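Groritz low-profile trolley jack – quick review
Posted 11/23/25

Right, quick one as I've got the car in bits again. Been meaning to write up the Groritz jack for ages and a couple of you asked in the comments on the Athumani coilover post.

Bought it to replace my old Pinel, which had started sinking under load. Slowly, but still. Not getting under a car with that. New seals would of cost half what the jack did so off it went.

First impressions, good. Heavy. Properly heavy, you won't want to carry it down the garden. Slides under the front lip with no bits of wood needed, and mine's low. Handle comes in two pieces with a spring button and there's a bit of play at the join. Annoying, you stop noticing after a week.

Lift is quick. 3 pumps and it's touching the crossmember, then it slows down once there's weight on. Lowering is the best bit – nice and gradual, no sudden drop like the Pinel used to do. You can stop it where you want.
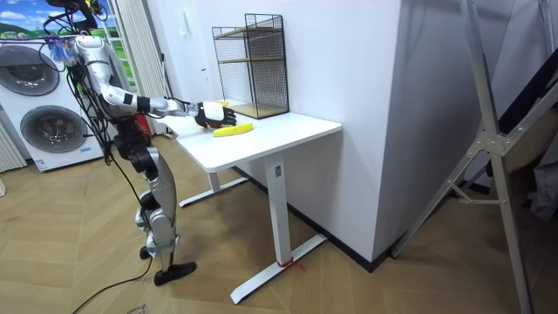 Bad points. The rubber pad on the saddle is rubbish. Mine split in November, second time out, so I swapped it for an Avedico one, fits fine and much thicker. Casters are steel and make a horrible racket on concrete, neighbours love me. They also stick if there's any grit on the floor. Sweep first.

Bit of oil round the filler plug when it arrived too. Wiped it off, nipped the plug up, dry ever since. Might just be mine.

Since then it's done 2 gearbox jobs, a full set of bushes and more wheel swaps than I can rememeber. Still holds. I use stands every time obviously, please do the same, it's a jack and that's all it is.

Would I buy it again? Yes. There's an alloy version that's a lot lighter, get that if you do track days and have to lug it in and out of a boot. For a home garage the steel one's fine and you keep the change for tyres.

Bushes write-up next, once I find where I put the photos.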